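El cable y la mano: una tarde en el taller de Lumenta

Por Dimas Sitompul

Llegué a Viltska en junio, con una libreta nueva y bastantes dudas. La empresa Lumenta abría su taller al público durante una tarde y yo quería ver de cerca una cosa que para las personas es fácil y para las máquinas todavía no: trabajar con cables.

La visita empezó a las dos. Primero nos enseñaron el almacén, donde se guardan 3935 piezas con su etiqueta, y después pasamos a la sala de pruebas. Allí no se permite hablar fuerte, no sé bien por qué, y todos obedecimos.

El robot se llama Dimero. Los ingenieros lo usan para ensayar movimientos pequeños al lado de cables y soportes, sobre un tablero de metal perforado. Me gustó este tablero - es una solución antigua y muy práctica, porque un soporte se atornilla en un lugar y mañana puede estar en otro.

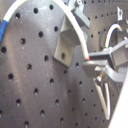
Dos dedos y mucha paciencia

Un cable blanco con la punta roja parece poca cosa. Pero un cable no tiene una forma fija: se dobla, empuja, vuelve a su curva. La ingeniera que guiaba nuestro grupo lo explicó con una frase que apunté entera: "La pieza rígida te espera, el cable no".

Durante la demostración el robot se acercó muy despacio, se paró y se acercó otra vez. En el primer intento perdió la punta. En el segundo la sujetó, y un señor detrás de mí aplaudió solo.

Pregunté cuántos intentos hacen antes de cambiar algo en el programa. Me contestaron que 2000, y que luego los revisan con los colegas de Sarkon, la empresa que les ayuda con los sensores. Al final nos ofrecieron café en el patio, y yo me quedé un rato más junto a la puerta, mirando cómo repetían la maniobra.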